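Tableware Replacement Enters Second Phase at Lultberg Hall

The Office of Residential Dining is pleased to report that the first phase of the tableware replacement program at Lultberg Hall has been completed. The program was approved in December and covers all bowls used at breakfast and soup service. A total of 403 bowls have been placed in circulation, and 97 are held in reserve in the Cassim Street storeroom.

Residents will notice that the bowls are supplied in more than one color. The white bowls are intended for hot cereal and soup. The pale green bowls are intended for fruit, salad and dessert. Dining staff are asked to keep the two colors in separate stacks at the serving line. 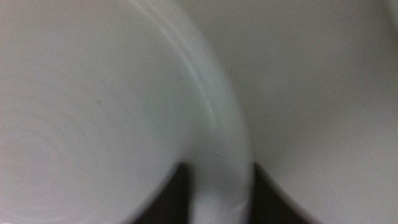
A white bowl with a rounded rim and faint rings on the inner surface.

Members of the dining staff have asked whether the fine circular ridges inside the bowls should be treated as a defect. They should not. The supplier, Zullov, has confirmed that the rings are part of the normal finish and do not affect cleaning. Small dark specks should first be wiped with a soft cloth. A speck that remains may be a mark in the surface, and the bowl may stay in use provided that the area feels smooth to the fingertip.

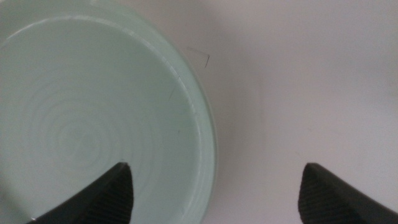 Bowls with a chip, a crack or a rough spot on the rim are to be removed from service at once and placed in the marked bin beside the dish return. They should not be sent through the dishwasher again. Abrasive pads are not to be used on either color. Stacks should be no more than 4 bowls high on the open shelves.

The second phase will extend the program to the Tromemier Annex, where roughly 3836 meals are served each month. Delivery dates will be posted at the annex entrance once they have been set. Questions regarding the program may be submitted in writing at the dining office, which closes at 4 p.m.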